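4. Pairing the Anda wearable with the Petis bedside hub

Do this before the patient is connected. Not after. Allow one full charge on both units.

4.1 Before you start

You need: the hub, the wearable, the printed key card (sealed, in the lid of the box), the admin login for your site. If the seal on the card is torn, stop and ask for a new one.

CAUTION: Do not pair in a shared ward bay with other hubs in pairing mode. One at a time.

4.2 Pairing

1. Hub on. Wait for steady green.
2. Log in as admin. The first login forces a new password, 12 characters or more. Don't reuse the ward one.
3. Settings > Radio > Pair new device.
4. Hold the wearable flat against the hub's front panel. The radio runs at very low power in this mode so touching is fine, a hand's width away is not.
5. Type in the code from the key card. Capitals matter.
6. Both units beep twice. One long beep = wrong code, go back to step 3.
7. Put the card in the site safe. Not in the drawer with the hub.

Note: three wrong codes locks the hub untill an admin clears it under Settings > Locks.

4.3 Turn off what you don't use

1. Settings > Radio > Legacy mode. Set to OFF. Old Babić readers need it on, nothing else does.
2. Settings > Network > Remote service. OFF unless Zullow support has asked for it in writing.
3. Save. Hub restarts by itself.

CAUTION: Legacy mode sends readings unencrypted. If you must use it, log the dates.

4.4 Check the log

The log holds 3,000 entries, then overwrites the oldest. Export at 2,000 to be safe. Settings > Log > Export, USB stick only, the one supplied.

Look for code 3238 (shows as 3,238 on older screens). It means a unpaired device tried to connect. Once, during set-up, is normal. More than that, switch the hub radio off and ring us.

Battery must read 100 on both units before handover.

Changes: 3/10/22, step 4 reworded, lock note added. Section 5 (firmware) still to be redone, use the April version for now. 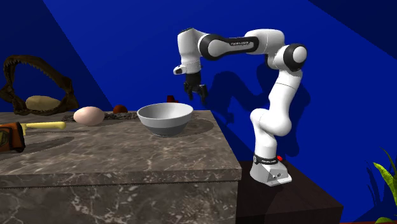 Dragica Mladenović
Technical author, device security

Corrections to Ognjen Popescu on the support desk please, with the section number in the subject line.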